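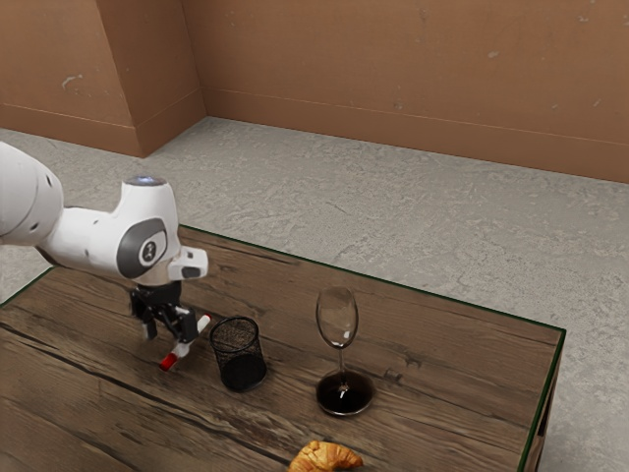
Simulierter Roboterarm mit Zweifingergreifer über einem Holztisch

Über uns

Asten entwickelt und betreibt Software für asynchrone Videonachrichten in geschlossenen Unternehmensnetzen. Der Hauptsitz liegt in Sirthorpe, der Rechenzentrumsbetrieb in Dandodham.

Unser Kernprodukt Ha besteht aus drei Komponenten: Aufnahmeclient, Transcodierdienst und Archiv. Der Client läuft im Browser und benötigt keine lokale Installation. Aufnahmen werden abschnittsweise übertragen – bei einem Verbindungsabbruch wird nur das letzte Segment erneut gesendet. Das Archiv indiziert Betreff, Absender und Transkript.

Die Standardlizenz umfasst bis zu 1000 Postfächer je Mandant. Größere Installationen werden auf mehrere Knoten verteilt und durch uns dimensioniert. Derzeit verwalten wir 3172 Postfächer in acht Mandanten.

Der Betrieb erfolgt wahlweise auf eigener Hardware des Kunden oder in Dandodham. Funktionsupdates erscheinen im März und im September, Sicherheitsupdates nach Bedarf. Anfragen zu Schnittstellen und Migration bearbeitet die Technik in Sirthorpe werktags ab 8 Uhr.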